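Rim-Pinch Rinsing

Rim-pinch rinsing is a way of getting a robot arm to wash loose grain in an ordinary kitchen bowl, with the hand holding nothing but the edge. I've been keeping this article going since June, mostly so that people stop asking me the same things by email, and I worked on the method myself, so do read it with that in mind!

Where the name comes from

The name is Bogdan Pascu's. He wrote it on the lid of a storage box one Wednesday and it stuck, although the first write-up called it "edge-held rinsing with wrist view" and you'll still see that in older notes. The work was done at Ilter, a small lab that had already spent a good while on pouring, and it grew out of a pouring project called Purves. Purves could tip a jug very nicely. What it couldn't do was cope with a bowl where the water had to leave and the food had to stay, and that turned out to be a much fussier job than any of us had guessed.

How it works

The arm takes the rim between two fingers, one inside the bowl and one outside, and tips it over the sink. A camera at the wrist looks down past the fingers the whole time, so the learned controller (we call it Gestlow, after nothing in particular) gets a close view of the grain and the inner wall but a rather poor one of the rest of the kitchen. It picks a tilt, watches what the grain does, and picks again. There's no fixed pouring path at all. If the heap starts to creep towards the lip, Gestlow eases the bowl back and waits for it to settle. 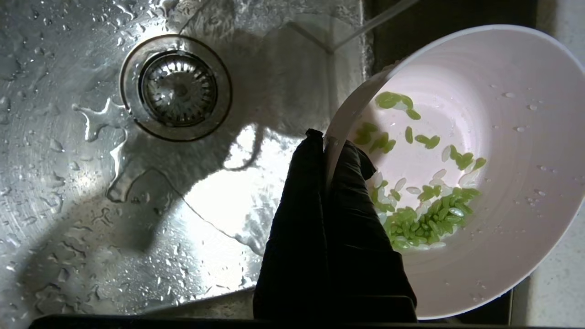 Training was done from people steering the arm by hand, 2,986 rinses in all. We kept the bad ones in, spills included, with the moment of the spill marked. I was against this at first (I thought we'd simply teach it to throw rice down the drain) and I was wrong. The version trained only on tidy rinses had no idea what to do once grain began to slide, and it would carry on tipping quite happily until the bowl was empty.

Grain and colour

Mixed colours matter more than you'd think. An early version had only ever met plain white rice, and against a pale bowl it lost track of the grains as soon as they thinned out along the wall. Adding green rice to the training helped with the green, obviously, but it helped with the white as well, and we still argue over why. Bogdan's view is that the green grains gave it something easy to follow, and the white ones tend to move along with them. Mine is that we also changed the lighting that month and ought to have kept better notes.

Droplets are the other nuisance. A bead of water with a bright spot on it can look an awful lot like a grain of white rice from close up, and Gestlow still mixes up the two now and then.

Results

In the main trial the arm rinsed the same size of portion over and over, and a rinse passed if no more than 2 grams of rice went into the sink. It passed 89 per cent of the time. The old Purves controller, given the same bowls and the same portions, managed 20 per cent, though to be fair to Purves it was never built for this. Most of the failures came late on, with only a little water left and the bowl tipped far over.

The team at Dirnesetti repeated the trial with their own arm and got a lower score. They used heavier bowls, and the fingers slipped round the rim under the weight, so the tilt the controller asked for wasn't the tilt it got.

Limits

It's slow, much slower than a person with a sieve. It needs a bowl with a thin, plain edge, so anything with a rolled lip or a handle is out. Lentils go fairly well, quinoa is hopeless so far, and I haven't had the nerve to try couscous.

See also: Purves (pouring controller); Wrist cameras; Handling of loose food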